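Paper crafts & home printing > Bookbinding and journals

Glue stick or PVA for a recipe notebook that gets used every day?

Posted by quietladle

Hi everyone! I'm putting together a notebook out of my grandmother's recipe cards and I'm having the best time with it, but I've hit a wall on adhesives and would love some opinions before I go any further.

The cards themselves are staying safe in their tin. I scanned them all, printed them on plain white paper, and now I'm trimming the prints into small slips and sticking them into a blank book, with room next to each one for my own notes (she never wrote down oven temperatures, so there will be a lot of notes). Some slips are joined along one edge first, so a long recipe can fold out. I love the fold-outs. My cousins are going to love the fold-outs.
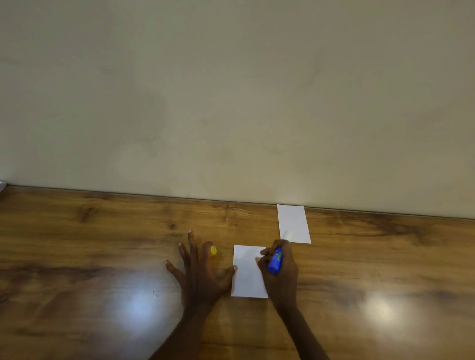

The book is a Vistden sketchbook, the fat one with 60 sheets, stitched spine, paper a bit heavier than printer paper. I've finished the soups and most of the breads with an ordinary glue stick from the kitchen drawer. Two things are bugging me:

1. A few of the early slips are already lifting at the corners.
2. This is going to live next to the stove. Steam, flour, wet thumbs, all of it.

Should I stop and switch to PVA, or is the stick fine and I'm just doing it badly? I did try a little white glue on a scrap and it came out wavy as a potato chip. I'd like to have it done by October when everyone comes over for apple butter. Also open to any other ideas, as long as I don't have to redo the soups!

Posted by Verinik (2769 posts)

Oh, what a great project, and please don't redo the soups. Keep the glue stick! For paper on paper, in a book that has to close flat, a stick is a perfectly good choice. It carries much less water than white glue, so the paper hardly swells, and that swelling is where your potato chip came from. I've made five of these for family now, three with stick glue, and the oldest one has been through a toddler and a move across two states.

Corners nearly always lift for the same few reasons, and every one of them is easy to fix.

You're probably starting in the middle. Most people run the stick around the center of the slip and slow down as they get near the edge, which leaves the corners almost bare. Put your slip face down on a piece of scrap paper and go right off the edge onto the scrap, all four sides, then fill in the middle. Use a fresh bit of scrap every time or you'll get glue on the front.

Don't crank the stick up too far, either. A few millimeters showing is plenty. Any more and it wobbles, leaves lumps, and then one day the whole thing snaps off in your hand — I have lost more glue that way than I've ever used.
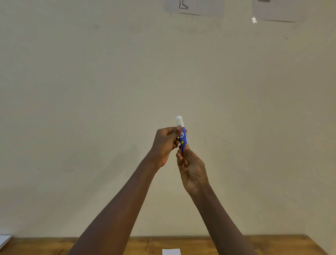

Then there's pressing, and this made the biggest difference for me. Lay a clean sheet over the slip and rub it down from the middle outward with something smooth. A bone folder is lovely, the back of a spoon is free. Slip a sheet of baking parchment between the pages, close the book, and leave it under something heavy overnight. I use my stockpot with a bag of rice in it.

For the corners that are up already, rub a little glue onto a toothpick, slide it under, press, parchment, stockpot. They'll behave.

One more thing on the fold-outs, which I also adore! Fold first, glue second. Crease the slip while it's dry, and overlap your two pieces by a good half inch so the joint isn't sitting right on the fold. Grain matters too. Tear a spare print both ways, and the direction that tears straighter is the grain. If your folds run along it they'll lie much flatter and won't crack after a year of opening.

About the stove, I'd worry more about the paper than the glue. If your printer is an inkjet, one wet thumb and there goes the sugar quantity. Test one with a damp finger. If it smears, have the rest run off on a laser printer at a copy shop, it's pennies a page and so worth it.

Posted by hobnailboot

just use tape

Posted by Stornis (1479 posts)

Agree with nearly everything Verinik said, and I'd skip the tape. It yellows, the sticky stuff oozes out the sides, and then your pages stick to each other.

I do part ways on the fold-outs, though. They get tugged every single time someone cooks from them, and I'd want PVA on that one joint. The trick to no waves is to use hardly any. Squeeze a drop onto a jar lid, pick it up with a flat brush, wipe most of it back off, and paint a strip no wider than your overlap. Weight it for an hour before you stick the whole slip into the book with your regular glue. 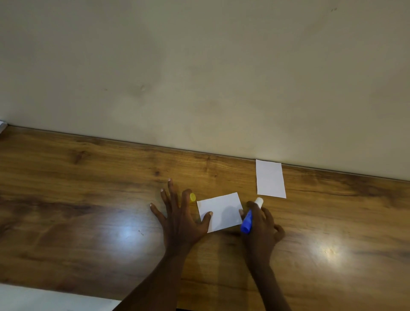 Also, look at how fat the book is getting. Every slip adds thickness but the spine stays the same width, so by the time you reach desserts the cover may be gaping like a clam. You can get ahead of it by cutting out a page here and there, leaving a stub of half an inch so its partner on the other side of the stitching stays put. I take one out for every four or so I fill. It feels terrible the first time and then you get used to it.

And for splashes, a cookbook stand with a clear front has saved mine many times over. My Bravo one folds flat and lives behind the toaster.

Please come back and show us the fold-outs when it's done!

Posted by quietladle

You are all wonderful, thank you! I did the damp finger test at lunch and the ink smeared like crazy, so the rest of the prints are going to the copy shop. The soups stay as they are and will just have to be read from a distance. Corners are fixed and under the Dutch oven now. Trying the PVA strip on the cinnamon rolls tonight — that one folds out three times.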